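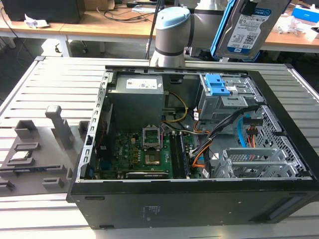 I've finally got round to doing something with the old desktop, which has been sulking under my desk since last August. Regular readers (hello Marjan, hello Mum) will remember me moaning that it took 12 minutes to start up and made a noise like a hairdryer. Well, the side panel is off and I'm properly in the thick of it now!

The first thing to say is that lying the case flat makes the whole job so much nicer. Last time I did anything to a computer I had it standing upright and kept dropping screws down behind the board, where they'd rattle about for days. With it on its side you can get at everything — the power supply in the corner, the memory slots, that great tangle of black cable that I swear breeds when the lid's on.

The drives are what I was most worried about, and they've been the easy bit. This case has blue plastic pieces for them, so there's no fiddling about with a tiny screwdriver, and the bay has its own little blue latches to match. I've got a 1 TB WD Blue for all the photos, and if you saw the state of my photo folders you'd understand why I want them kept well away from everything else. There are 57 folders called "new folder". I'm not proud.

The processor socket is the part that gives me the wobbles. The metal frame flips up and there's all that gold underneath, and I go about holding my breath as if I might sneeze on it. Negin, who has built far more of these than me, says to leave it until last and have a cup of tea first, so that's the plan.

I've also promised myself I'll sort the cables this time. There's a yellow one, an orange one and a pale blue SATA one all wandering off in their own directions, and I bought a bag of cable ties from Harbridge three years ago that I've never opened. They're in the kitchen drawer, I think, under the takeaway menus.

Does anyone have a favourite thermal paste, by the way? Ardalan swears by the stuff he gets from Trenora but it's seven quid for a tube the size of my little finger. Let me know in the comments before I give in and buy it.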